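4.2 Card labels and shelf recognition

The second part of the study looked at the card labels used on small outdoor goods. Trevdale sells its insoles, laces and boot wax in clear bags closed with a folded card, and the same card carries the brand name, the price code and the directions for use. Skusdale sells a similar range in printed boxes. We wanted to know whether shoppers could find a named product as quickly on a card label as on a box, and whether the amount of text on the front of the card made a difference.

Three versions of the card were prepared by Miloslav Ševčík. Version A kept the existing layout, with the product name in capitals above a line drawing. Version B moved the directions to the back and enlarged the name. Version C was the same as B but printed in one color on uncoated board. All three were folded to the same size and stapled through both layers at the top of the bag. Botha supplied the board for versions A and B, and Cekance supplied the uncoated stock.

A print run of 2000 cards was ordered for each version. Of these, 50 per version were set aside for handling tests and the rest went to the stores taking part. Cards with a visible fold error were removed before stapling. Version C had more of these than the other two, mostly small cracks along the fold where the grain of the board ran the wrong way. The supplier corrected the grain direction for the second delivery and we saw no further cracking.
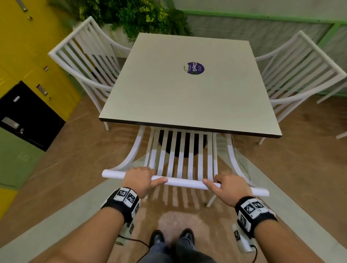
Figure 3. White chair at the square table.

Shoppers were asked to find one product by name and hand it to the interviewer. The time was taken from the end of the spoken name to the moment the product left the hook. A total of 821 shoppers completed the task and agreed to answer the short form afterward. Busisiwe Venter trained the interviewers and checked the forms for missing answers. Forms with no time entered were left out of the timing results but kept for the questions on appearance.

Version B was found faster than version A in every store. The difference was larger for products hung on the lower hooks, where the line drawing on version A was often hidden by the bag in front. Version C was close to version B in time but was rated lower on the question "Does this look like a product you would trust?" Several shoppers wrote that the plain board looked like a sample or a refill. Others liked it for the same reason, and a few asked if the bag was also made from recycled material. It was not, and the form did not ask about this.

Sales were recorded separately from the task. The stores sold 3478 bags over the period, with the last count made on 6/25/20. We do not compare sales between versions, as two of the stores ran short of version A and filled the empty hooks with version B. The stock records for those stores do not show when the change was made.

The handling tests are reported in the next section. They cover tearing at the staple, wear at the corners and the legibility of the price code after repeated handling.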